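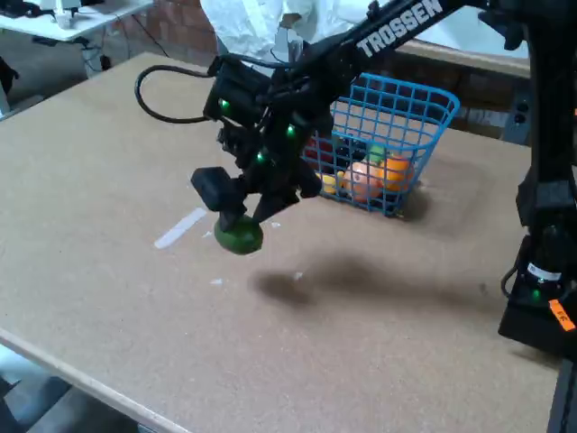
The Basket of Pretend Fruit

Every family I know has one. It lives under a bench or on top of the wardrobe, and inside are an orange, something yellow, something dark red and a green thing which could be a lime. Toy fruit is the first shopping many of us ever did.

I grew up near Pirnville, where my aunt kept a small shop with toys in the back room. The play food was sold loose, one piece at a time, and I was allowed to choose one each winter. It took me four winters to make a decent fruit salad. My daughter got hers in one afternoon, and she plays with it no less seriously than I did.

What Holds the Fruit

For a long time I believed that a toy basket must be wicker. Wicker is pretty, but it breaks at the handle and collects crumbs. Now I prefer the blue plastic kind with open squares. A child can look through the side and see what is in stock, and the whole thing can be rinsed under the shower -- fruit included, if it is not the painted sort.

The table matters too. A plain tan top with small dark flecks forgives a lot, and round fruit shows up well on it. Ours has a strip of white tape, which is the shop counter. Customers stay on one side. The rule is strict and I have been corrected twice.

Which Pieces Last

The maker Vaněk still paints its apples by hand, and they chip. Kondwood pieces are heavier and survive the stairs. At the Gronumgate flea market, open from 8 in the morning, I paid very little for a mixed bag, and the best piece in it was a lime. It rolls under everything. We have found it in a boot, and once in the real fruit bowl, where my husband tried to cut it.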